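Checking time alignment before you train

A policy trained on badly aligned data will often replay smoothly and still miss the object. Check the offset between joint states and camera images before converting a recording. The steps use the Paton tools, but any logger that stores both clocks will do.

1. Record a test episode. Move one arm by hand: hold still, make a sharp elbow movement, hold still again. Repeat 11 times.

2. Export both streams with their original stamps. Do not resample yet. Our test episode has 1,949 joint samples.

3. Compute joint speed from the positions and smooth it over 5 samples. For the images, take the mean absolute difference between neighbouring images, masked to the area that arm can reach.

4. Interpolate both signals onto a common time base and cross-correlate them. The lag at the peak is your offset. If there are two peaks of similar height, the movements were too regular; record again with uneven pauses.

5. Write the offset to the session file as camera_delay_ms. Ours is 40. The converter subtracts it from each image stamp.

6. Repeat for the second arm, with its own mask. On a desk layout with two arms, a tray, scissors and a lamp, draw each mask tightly, so that one arm's movement does not leak into the other's signal.

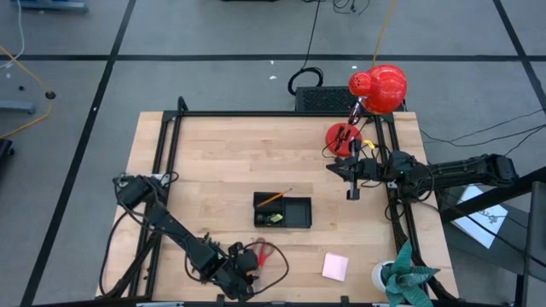 Hermenegildo Cortés wrote in to say that the offset on the Plurkasstead setup shifted after a driver update, and that he now runs steps 1 to 4 at the start of every session. A script for this is in the tools folder. It stops with an error if the new value differs from the stored one by more than one image period.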